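**Acrylic or metal test tube racks for a small bench? (and do I need a board on my table)**

**tubefiddler**
Setting up a little bench in the spare room and going round in circles on racks. I've got the clear acrylic box kind from Halliday, which I like because I can see into the whole tube, bottom and all. But it reflects everything, and a friend keeps telling me to go metal. Who's right? It's mostly water testing, nothing exciting, maybe 10 tubes on a busy day.

**Anca Voicu**
I've used both for years and I go back and forth! Clear acrylic is lovely when you care about what's going on low down in the tube. What I don't like is that a lone glass tube in a clear rack on a white top is really easy to miss when you're reaching across for something. I've learned to keep my bottle well off to the side and the rack up near the back, so my sleeve isn't dragging over it. 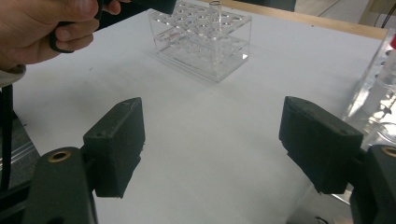

Wositz thinks the acrylic ones are a waste of money, full stop. They scratch, they go cloudy if you wipe them with the wrong stuff, and the corners crack the first time one goes in the sink with something heavy.

**mossgate**
Cloudy is on you, though. Mine's been washed in plain soapy water since I got it and it's still clear. Soft cloth, no alcohol, no scrubby side of the sponge.

**Wositz**
Sure, and how many of us remember that at 11 at night? I paid 5 bucks for a wire rack at a surplus sale and it will outlive me. I can drop it, boil it, whatever.

**tubefiddler**
OK but wire racks let the tubes lean, don't they? Mine would be skinny ones with caps.

**Anca Voicu**
Some do. Check the hole size against your tubes before you buy anything – I once ordered an 80-hole rack from Fundo without looking, and every single tube rattled around in it like a pencil in a coffee mug. My fault, the size was right there on the page. I ended up giving it away for seed vials.

The metal kind with a proper grid of round holes is much better behaved than bent wire. I like it turned lengthwise, running away from me, so I'm working from the near end and the spares sit farther back. And please get caps in more than one color! I use red for samples and orange for blanks (pick whatever you want, just write it down) and it has saved me from so many dumb mixups.

As for the board, yes, I'd put one down. A plain white one on top of the table is plenty. Drips show up right away and you can carry the whole thing off to the sink if there's a real mess.

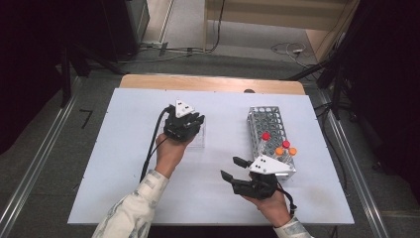
Leave yourself some bare space on either side of the rack, too. I used to crowd mine with notebooks and a timer and three kinds of wipes, and I'd knock something over every time I turned a page. Now the notebook lives on a chair.

**mossgate**
Disagree on caps by color, a bit. Colors fade, and my husband can't tell red from orange under our kitchen bulb. Number the tubes.

**Anca Voicu**
Fair! Numbers AND colors then. Red and orange are pretty close, I'll give you that.

**Wositz**
Pencil on tape. Marker comes off if you look at it funny.

**tubefiddler**
Has anybody tried the Akell 703? It's a metal grid one, and there's one listed near me.

**mossgate**
Never used it. Ask the seller to measure a hole for you.

**tubefiddler**
Asked, waiting to hear. Going out for a white board in the meantime.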